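Laundry at Serkach House: Frequently Asked Questions

These answers apply to the furnished units on floors two through nine. Ground-floor commercial tenants have a separate service agreement and should refer to that instead.

Where is the laundry room?

Basement level, past the bicycle storage. Take the rear elevator. The front elevator stops at the lobby.

What are the hours?

6:00 a.m. to 10:30 p.m. The door lock releases from the inside at all times, but a key fob will not open it from the corridor after 10:30. A cycle that is still running at closing will finish. The load can be collected in the morning.

Which machines are installed?

There are 9 washers and the same number of dryers. The washers are Brinby front loaders. The dryers are vented electric units and are stacked in pairs, except for the single unit by the sink.

How do I pay?

With the building laundry card. Cards are issued at the lobby desk and can be loaded at the terminal next to the laundry room door. The terminal takes bank cards only. The maximum balance is 1,000 credits. Credits do not expire while the lease is active, and any balance is refunded with the deposit when you move out.

The terminal shows error 451. What does it mean?

The card reader has lost its connection to the payment server. Remove the card, wait one minute, and insert it again. If the code comes back, report it at the desk. Do not load the card a second time until the first transaction has either posted or been released by your bank.

How much detergent should I use?

Less than the cap suggests. The building supply passes through a Jeltov softener, and soft water needs less detergent for the same load. Start with half the amount printed on the package for a medium load. If suds are still visible on the door glass during the final rinse, reduce it again. Powder goes in the left compartment of the drawer. Pods go directly in the drum, under the clothes.

Can I use fabric softener on towels?

You can, but it leaves a film on the fibers and towels absorb less over time. Fabric softener should not be used on microfiber or on anything with a water-repellent finish.

What temperature should I choose?

Follow the care label. Where the label is missing: cold for dark colors and anything that stretches, warm for everyday cotton, hot for white towels and sheets. The hot setting on these machines heats the water internally, so a hot cycle takes longer than the time first shown on the display.

Why did my dryer stop before the clothes were dry?

The sensor dry program measures moisture at two metal strips inside the drum. A very small load may not touch them often enough, and the program ends early. Use timed dry for one or two items. Dryer sheets can also coat the strips. Check the lint screen before every load.

Can I wash the duvet that came with the unit?

The cover, yes. The insert, no. Inserts and bed runners are sent out to Dönmez, the contract cleaner, between leases or on request. Leave the item at the desk with your unit number attached. Return time is three business days.

How do I clean the sofa upholstery?

Vacuum with the brush attachment. Blot spills with a dry white cloth, working from the outside in. Do not use bleach or a steam cleaner. Cushion covers with a zipper should still be left on; the zipper is there for fitting and the covers shrink when washed.

Can I leave clean laundry on the furniture?

Dry items, yes. Damp items should not be placed on upholstery or bedding, and new colored garments may transfer dye even when nearly dry. Use the folding rack in the hall closet. 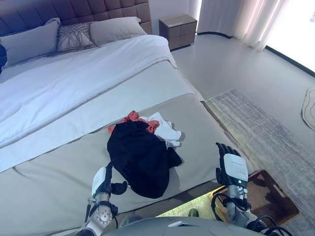
Garments on the bed runner. 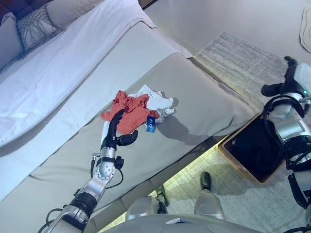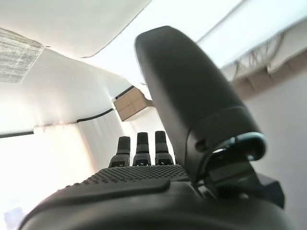 What if dye has already transferred?

Do not apply heat. Keep the stained item out of the dryer and wash it again in cold water on its own. For upholstery or a bed runner, report the mark at the desk and leave it untreated. Household stain removers often set the dye and make professional cleaning harder.

Something was left in a machine. Can I move it?

Wait ten minutes after the cycle ends. After that you may place the load in one of the bins on the folding table. Do not start another person's dryer.

How do I report a fault?

Dial 2390 from the house phone by the laundry room door. Give the machine number from the plate above the drawer or dryer door, along with any code on the display. Credits lost to a failed cycle are returned to the card the next time it is inserted in the terminal.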